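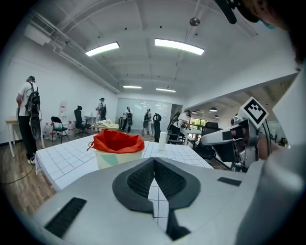

May 11, 2025

Writing this up while I still remember it. The topic is the dullest one in the whole notebook, which is trash and water, but I've been meaning to sort out how we set up the big room and Sunday is as good a day as any.

The tabletop bin first. I'm a fan! Having a small one up on the table with the grid cloth, lined with a red bag, means wrappers and bits of tape go straight in and don't wander across the grid. Fold the rim of the bag well over the edge and let the drawstring hang on the outside. I tried tucking the string in at the Brevberg room and had to fish it out from under a load of paper towels, so never again. The red bags come from Stępień in rolls, 713 on the order sheet if you need to look them up (692 is the same bag without the drawstring – don't get that one, I did, in September, and we're still using them up in the storeroom).

Little white cup stays next to the bin. Please don't throw it out with the trash, it's happened twice.

The cloth: the gray lines are handy for putting things back in the same spot, but only if the cloth is straight. Pull from the corners, smooth toward the middle. Coffee does come out if you get to it the same day. I used plain dish soap and cold water and left it overnight.

Water. The clear jugs live on the floor over by the dispenser, and I'd like them to stay on that side of the room, full ones nearest the wall. Cokix now wants 5 jugs minimum per delivery, so I'll stick to that. Empties go back with the driver.

Chairs are a mess, as ever. We've got folding ones and office ones mixed together and they drift. My vote is folding chairs for visitors and the mesh one for whoever is writing notes (me, I admit it). The small wooden side table can stay over on the left, it's good for a notebook and not much else.

Also, cables on the wood floor. Look down when you carry a jug!

To do:
ask Jakum about 400 more sheets of poster paper
wipe the whiteboard properly, with the spray
new roll of red bags, the drawstring kind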